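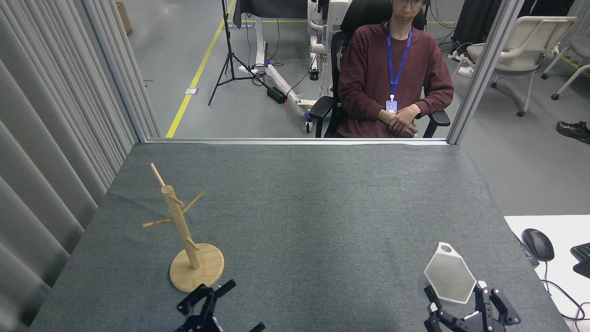
Chapter 8
Scheduled Tasks and Unattended Jobs

8.1 Introduction

The previous chapter dealt with scripts that a user starts by hand and watches until they finish. Many duties in an office network do not suit that arrangement. Backups are best taken when files are closed, and log files must be cleared whether or not a member of staff remembers to do it. For such work the operating system provides a scheduler, a program that remains in memory and starts other programs at set times.

By the end of this chapter the reader should be able to write a schedule entry, choose the account under which a job will run, and find the record of a job that has failed.

8.2 A case for study

The examples in this chapter are drawn from Clurnport, a shipping agency with 43 desktop computers and one file server. Each evening the agency's booking program, Gezer, writes a separate text file for every consignment handled that day. On a busy day in March there may be more than 200 of these. The files must be joined into a single report, copied to the archive and then removed from the working folder.

Fadime Ersoy, the systems administrator, first carried out these steps by hand before going home. Her later script did the same work in under a minute, but it still had to be started by someone. When she was on leave the task fell to Güven Toprak in accounts, and on two evenings it was missed. The script was then given to the scheduler, to run at 3 a.m.

8.3 Terms used in this chapter

Job: a program or script, together with any settings passed to it, that is run by the scheduler.

Trigger: the condition that starts a job. A trigger may be a time, a system event such as start-up, or the completion of another job.

Service account: a user account created for running jobs and not used by any person to log in.

Exit code: a number returned by a program when it ends. By custom, zero indicates success and any other value indicates an error.

8.4 Before a job is scheduled

A script that runs correctly at the keyboard may fail when run unattended. The scheduler does not always start in the same folder as the user, so file locations should be written out in full. Mapped network drives may be missing. Any command that waits for a key to be pressed will wait indefinitely, and the job will appear to be still running the next morning.

Readers should test each script under the service account before adding it to a schedule. The method is set out in section 8.5.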